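The Blue Brush

Meenakshi had the bins on the Tidaden side that month, the ones where lost things came down from the Branow buses. By afternoon most of it had been sorted. Gloves went left, chargers went right, and whatever was left over stayed in the metal bin until someone decided about it.

The hairbrush had been left over since February. It was blue all through, handle and head, with pale bristles. She had put it in the discard sack once and taken it out again before the end of her shift.

"It's a brush," Abhishek Khurana said. He was eating an orange over the sink. "People buy another one."

"Her mother had one like it."

"Whose mother?"

"The woman who called."

He wiped his hands and came over to look at the log. There had been two calls, both from the same number. The first time the woman said she had left a bag on the bus to Kikuchi with a brush in it, a scarf and some papers. The second time she only asked about the brush. She gave her name as Tritik, or the person taking the call had heard it that way, and she did not leave an address.

"Call her back," he said.

"I did. Three times. It rings."

Abhishek read the page again, then turned it over as if there might be more on the back. He had been there longer than she had and he knew the rule. Four more days and it went out with everything else.

"You could take it home," he said.

"I have a brush."

She pulled the stool up to the counter and wrote a new tag. Brush, blue, Kikuchi bus, caller will be contacted. She dated it April 3, 2022, even though it had come in weeks before that, and she pressed hard so the ink would hold. Abhishek watched her do it and said nothing. He went to turn off the lights in the back - he always did the back first - and she heard him trying the side door.

The phone rang while she was looking for string. She let it ring once more so she could find a pen.

"Lost property," she said. "Yes. Yes, it's still in the bin."

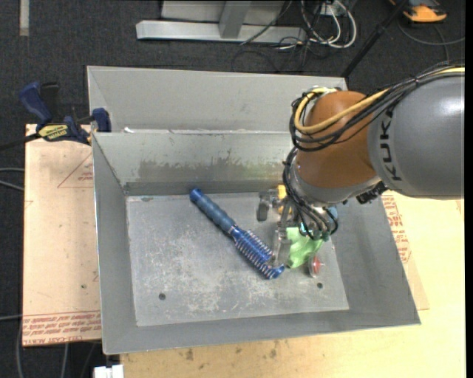
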